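보도자료
배포일: 2026-05-21
배포 즉시 보도 가능

골스테드 조약감시센터, 국제 법원 체포영장 이행에 관한 보고서 발표

코크데일 – 골스테드 조약감시센터(Golstead, 이하 '센터')는 국제 법원이 발부한 체포영장을 회원국이 어떻게 이행하고 있는지 조사한 보고서를 오늘 공개하였습니다. 보고서의 제목은 "영장 이후의 의무"이며, 본문과 부록을 합하여 857쪽입니다.

센터는 이번 조사에서 네 개 지역의 국내법과 외교 문서를 검토하였습니다. 조사의 중심이 된 질문은 한 가지입니다. 영장의 대상이 되는 사람이 외국을 방문할 때, 방문을 받는 국가의 어느 기관이 결정을 내려야 하는가 하는 질문입니다. 많은 국가에서 외교부, 법무부, 그리고 경찰이 각각 다른 답을 가지고 있는 것으로 나타났습니다.

보고서에 따르면, 조약을 비준한 국가라도 국내 이행법이 충분히 마련되지 않은 경우가 있습니다. 이런 국가에서는 체포 요청이 도착한 후에 법률 검토를 시작하게 되고, 검토가 끝나기 전에 방문 일정이 먼저 끝나는 일이 생깁니다. 센터는 이 문제를 정치적인 의지의 문제로만 보는 것은 충분하지 않다고 생각합니다. 절차가 미리 정해져 있으면 담당 공무원이 받는 부담도 작아질 것입니다.

또한 보고서는 국가원수의 면제에 대한 해석 차이를 별도의 장에서 다루었습니다. 이 장에서는 지역 기구의 회의를 주최하는 국가가 참가자에게 주는 면제와, 국제 법원에 협력할 의무가 서로 충돌하는 상황을 자세히 설명하고 있습니다. 센터는 회의 주최 협정을 체결하기 전에 이 충돌을 협의할 것을 각국 정부에 요청합니다.

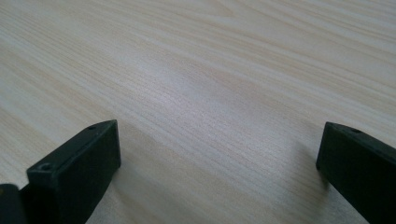 주요 권고 사항

보고서는 모두 여덟 가지의 권고를 담고 있습니다. 그중에서 센터가 우선적으로 이행을 바라는 것은 다음의 네 가지입니다.

1. 체포 및 인도 요청을 접수하는 단일 창구를 정부 안에 지정할 것.
2. 국내 법원이 긴급 신청을 심리하는 기한을 법률에 명시할 것.
3. 국제회의 주최 협정에 면제의 범위를 분명하게 적을 것.
4. 협력 요청을 이행하지 못한 경우에는 그 이유를 서면으로 작성하여 의회에 제출할 것.

나머지 권고는 증인의 보호, 통역 비용의 부담, 공무원 교육, 그리고 자료의 보관에 관한 것입니다. 전문은 보고서의 마지막 장에 수록되어 있습니다.

향후 일정

센터는 오는 10월 코크데일(Korkdale)에서 공개 토론회를 개최할 예정입니다. 토론회에는 외교와 법무 분야의 실무자, 대학의 연구자, 언론인이 참가할 수 있습니다. 참가비는 없으나 사전 등록이 필요합니다. 등록 방법과 세부 프로그램은 확정되는 대로 센터의 홈페이지에 안내하겠습니다.

보고서에 사용된 문서 목록은 온라인 자료실 '한딕(Handik)'에서도 열람이 가능합니다. 비공개를 조건으로 제공받은 문서는 목록에 포함되지 않았습니다. 한국어 요약본은 현재 감수 중이며, 영어본과 내용에 차이가 있을 경우에는 영어본을 기준으로 합니다.

골스테드 조약감시센터 소개

골스테드 조약감시센터는 국제 조약의 국내 이행을 연구하는 비영리 기관입니다. 코크데일에 사무소를 두고 있으며, 정부와 정당으로부터 재정 지원을 받지 않습니다.

문의: 골스테드 조약감시센터 언론 담당
보고서 인쇄본을 원하시는 언론사는 매체명과 받으실 주소를 함께 적어서 신청하여 주시기 바랍니다.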